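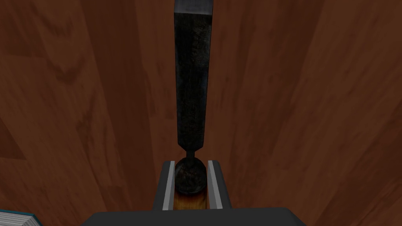

Gripper cell check, simulated bench, Tultwood
Filled in by Jericho Magbanua, October, after the dropped tool fault

I've gone through the usual list again, and I've left my comments in because last time all we had was a row of ticks and no clue what anyone had thought.

1. Tool lined up with the gripper – OK
Shaft runs straight up the middle of the gripper body. I was half expecting a lean, so that cheered me up!

2. Finger pads parallel – OK
Both pads sit square to each other.

3. Tool mesh and handle joined properly – CHECK AGAIN
You can only see a short bit of the wooden part between the fingers, what with the ball above it and the gripper body below, so I'm not signing this off from the wrist view. Can somebody pull up a side view please?

4. Grip force limit – FAIL
This is the one that bit us. Run 1014 let go halfway through the lift and the log says the limit had gone back to its default. I put it right, restarted, and it went back again. Timmermans reckons the config loads twice (I think he's right).

5. Clear space around the tool – OK, with a grumble
Nothing close to the shaft. There's a book in the bottom left corner, though, and the arm swings that way on the return. Move it or add it to the collision list, I don't mind which.

6. Stop on slip – FAIL
Should have halted and didn't. The arm carried on to the drop-off with nothing in its fingers, pleased as anything. Nothing goes over to the real arm at Sternomdale until this passes.

7. Repeat lifts – PART DONE
Did 16 out of 500 before I gave up on item 4. Start from one again, please, don't carry mine over.

Still open: 3, 4, 6 and 7. Drusetti has the config files, so ask there first – I'm in from half eight if anything looks odd.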